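The left arm again

Second coffee, September, already dark out, and I'm writing this down before I forget what I did today, which is exactly what happened the last time I had this machine apart.

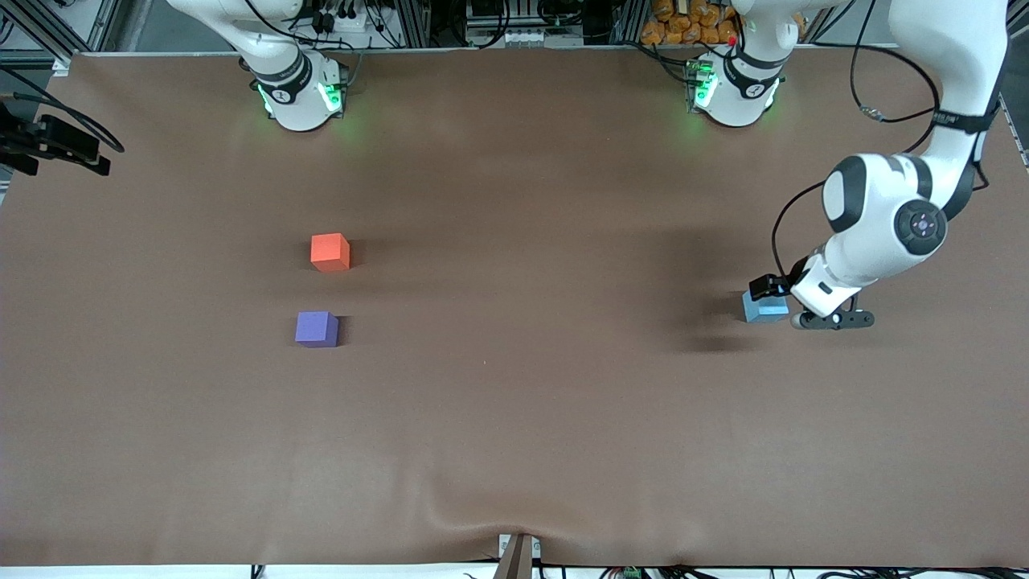

So the left arm. It has been drifting since I moved the whole cell over from the Atesville unit, and I kept telling myself it was the table. It was partly the table! The brown sheet had crept toward the front edge and picked up a wrinkle near the post, and when I slid a cube over it by hand I could feel it catch. I pulled it as flat as I could this morning and there's still a small pucker down at the bottom, but the arms hardly ever go there so I'm leaving it.

Then I spent most of the morning on the wrist. I like to do this with the foam cubes, the orange one and the purple one parked way over on the left where they can't get bumped, and the light blue one as the thing I work against. Foam is forgiving. I learned on little steel blocks at Simard and I have the dent in a very expensive gripper to show for it (well, Simard has it). With foam you can jog right up until you're touching and nothing bad comes of it except a squashed corner.

The idea is to bring the gripper in low with the wrist tipped over so the fingers point sideways, and then see where its body meets the cube compared with where the controller thinks it should. I was off by 3 millimeters the first time. Three! I had been blaming the camera calibration all week. I re-zeroed the wrist, ran it again, and it came in better but still not the same every time, sometimes early and sometimes late, and that sort of thing is almost never a number in a file. That's something pulling on something.

And yes, cable. The bundle off the left forearm hangs in a big loose loop down toward the gripper, and I'd been proud of that loop, I left it generous on purpose after the old one got stretched. But I had put a tie too close to the wrist, so when the wrist rolled past a certain point the loop went stiff and leaned on it. I snipped that tie, moved it up a few inches, and rolled the wrist back and forth by hand with the brakes off, feeling for the spot. Couldn't find it anymore. Very satisfying. I did the roll maybe ten more times than I needed to.

The log was interesting too, if you're me. The left arm has done 3,053 cycles since I last greased anything, and the right arm only 408, so all my nice even wear planning is nonsense and the left is doing practically all the work. I should swap some of the Vilta job over to the right side. The fixture would have to flip and I'd need to redo the approach points, which is an evening, maybe two. Not this week.

Fault 231 came up once around lunch, on the left, and I got that sinking feeling. The Idero manual has one line for it, "check joint communication," thanks very much. I powered down, reseated the connectors at the back shelf one by one, wiggled each cable at the base, powered up again. Green lights on both bases and no fault. I don't love a fault that goes away when you wiggle things, so I've put a piece of tape with a question mark on it by the one connector that felt a bit loose going in. If it comes back, that cable gets replaced, no more discussion with myself.

The cables under the front edge are still a disgrace. Every time I tidy them I end up needing to pull one out the same afternoon, and then it's back to spaghetti. I bought a bag of those hook-and-loop straps a month ago and they are still in the car.

After supper I went back out and ran the touch test properly, slow speed, same cube, same spot, with a bit of pencil on masking tape so I could see where it ended up each time. The marks sat close enough together that I couldn't get a ruler between them in any useful way. I saved the new offsets under today's name and also, for once, wrote them on paper and stuck the paper inside the cabinet door.

Tomorrow: grease the left shoulder, look at the sensor mount on the side because I'm sure I leaned on it reaching over, order a spare cable even if I end up not needing it. And get the straps out of the car.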